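We use cookies to remember your settings. Accept | Manage preferences

Filed under: Kitchen How-To, Coffee Gear, Set-Up Guides

Section 6: First brew with your Prela moka pot

Okay, you've rinsed the parts and you're itching to make coffee. Me too, every time! But the first brew on a new Prela is one you throw away, so use cheap grounds and save the good stuff for tomorrow.

1. Fill the bottom chamber with water up to the little valve on the side. Stop just under it.

2. Drop the funnel in. It should sit flat - if it rocks, lift it out and turn it a bit.

3. Spoon in 15 grams of ground coffee and level it with your finger. Don't press it down.

Note: Grind matters more than the brand of bean. You want it finer than drip but coarser than espresso. My friend Souad Abdelaziz uses the Runeck hand grinder at 20 clicks and I've copied her ever since.
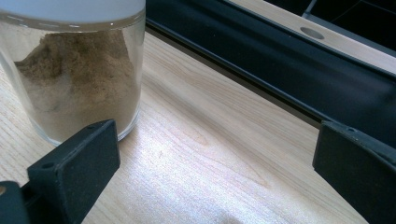 4. Wipe any stray grounds off the rim, then screw the top on tight. Hold it by the body, never by the handle (I snapped one on a Tuesday morning before work and I'm still mad about it).

5. Set it on low heat with the lid up. On my gas stove it takes 6 minutes to start flowing, but electric can be slower.

6. When the stream turns pale and starts to sputter, take it off the heat and pour the whole lot down the sink.

CAUTION: Never block the safety valve or point it at yourself. If steam hisses out around the middle, turn off the burner and leave the pot alone for 30 minutes before you open it.

7. Rinse everything in warm water, no soap, and dry the parts separately. Leaving the pot screwed together overnight gives you a musty smell that's a pain to get rid of.

Note: If you have the older Prela with the black gasket, Corey Tamihana wrote up the swap in Section 9. The new gasket goes in flat side down, and you'll want to do that before step 1.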